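Brurnthorpe Community Boards > Money & Work > Freelancing

Thread: Net 70. Is this a thing now?

pellmell_jo
Finished a job for Verstraete in the spring, sent the invoice, and got a cheerful email back saying their terms are net 70. My invoice says 15 days. So did the quote they signed. I asked where 70 came from and was told it's "standard across the group." Has anyone had luck pushing back, or do I just learn to enjoy soup?

gravelpit
If they signed the quote, the quote wins. Send it back with the signature page on top and copy accounts payable directly. Your contact has no idea how payments work there and would like to keep it that way.

Marthas_Other_Car
Disagree. You can be right and still get paid last. I was extremely right with Molten once and it took me 203 days. Ask for a partial payment, be sweet about it, and raise your rate next time.

gravelpit
Being sweet is how you got to 203 days.

Marthas_Other_Car
Being sweet is how I got four more jobs out of them.

gravelpit
All paid on time?

Marthas_Other_Car
We're talking about Jo's problem.

tayele_draws
I do stills and short animations, mostly for trade brochures, and my terms are half up front, half before the full-size files go out. Clients get a small version to approve and that's it until the money lands. It's the one rule I've never regretted.

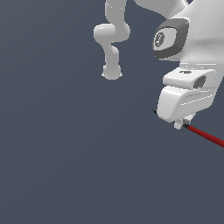

Red rod, blue-gray background.

They paid the second half on a Friday afternoon, which I'm told is impossible.
Tsegereda Ayele, stills & motion

pellmell_jo
That's smart, but I write manuals. If I send them a small version of a manual, it's a shorter manual.

tayele_draws
Send the PDF with a watermark and hang on to the editable file. They always need the editable file. Somebody's title changes every week.

oldnorth6
Late fees. Put them on the invoice, in writing, every time. I've charged one exactly 6 times and collected twice, but the other four paid the original bill awfully fast to get me to drop it.

Marthas_Other_Car
And how many of the six hired you again?

oldnorth6
One. I was busy that day.

gravelpit
See if Ritumow still runs its free contract clinic at the library, by the way. They read mine over in October and found I'd promised unlimited revisions.

pellmell_jo
Update: sent the signed quote to accounts payable, sweetly, so you can both take credit. They replied that I'm not set up as a vendor and attached a form. The form wants a fax number.

oldnorth6
Give them mine. It still works.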